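September 1, 2019
By the Ellbridge Guest Systems Desk

Ticket: Linen stock totals do not match after nightly sync
Status: Resolved, monitoring
Product: Sistotum inventory, connected to Stemance laundry scheduling

Summary of the problem

The property reported that the linen total in Sistotum fell overnight with no items written off. The opening total was 2,000 pieces. After the nightly sync, the total was 1,819. A hand count of the linen rooms, the laundry and the made-up beds agreed with the opening total. The property asked that no orders be placed until the cause was found, and automatic reordering was turned off at its request.

Steps taken

The desk first ran the sync again by hand. The total did not change, and no error was shown to the user. The sync log did contain a warning, "location not matched," which repeated for one group of records only.

All records with the warning belonged to the Gavrilă annex. The annex had been renamed in Stemance in February, when its rooms were moved to a new laundry route. The new name was entered with the final letter "ă," while Sistotum still held the name with a plain "a." The two systems treated these as different places.

The mismatch did no harm until the property turned on the setting "Remove stock from unknown locations." From that point, each item reported from the annex was taken out of the total. The missing 181 pieces were all annex items – sheets, towels and bedspreads.

The desk turned off the setting, corrected the name in Sistotum and restored the records from the backup made before the sync. The next sync processed 643 movements with no warnings, and the total returned to 2,000.

Open items

Clothing left by guests is still being entered under "Linen, other" at some stations. It should be entered under "Guest property." This did not cause the fault, but it will distort later counts. The property has been asked to correct these entries before the next count.

Bed coverings and items placed on them: 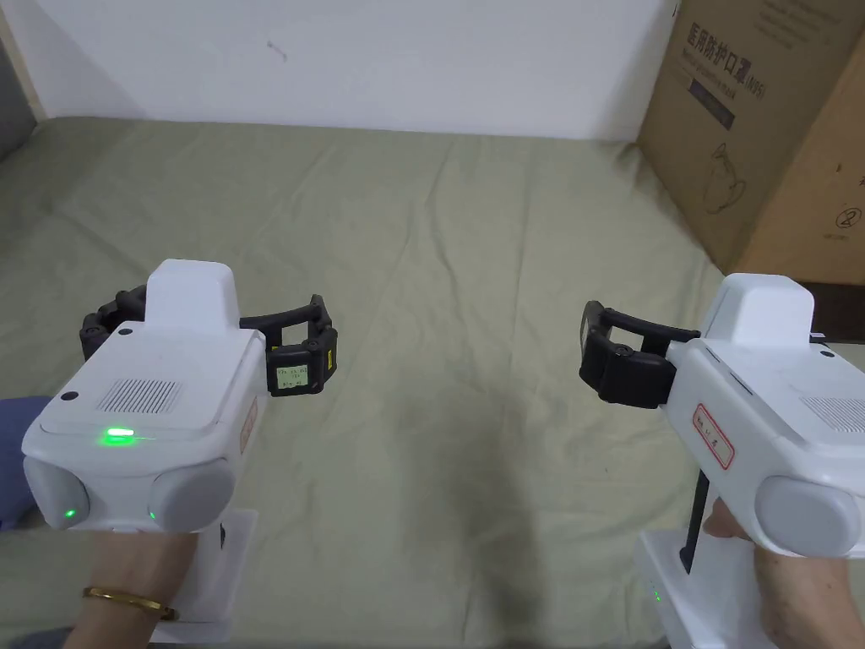
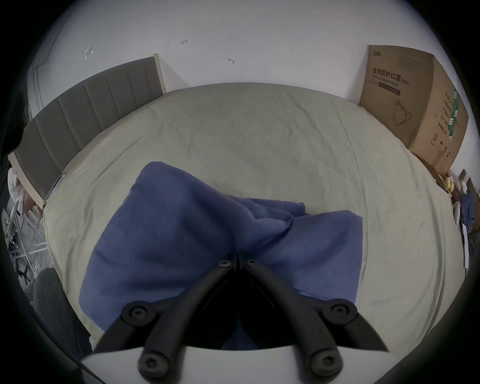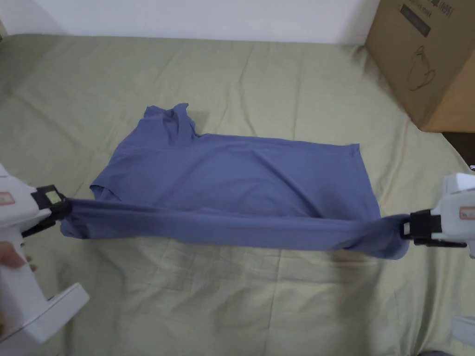 Can automatic reordering be turned back on now?

It can be turned back on after two more nightly syncs finish without a "location not matched" warning. The removal setting should stay off until every location name has been compared in both systems.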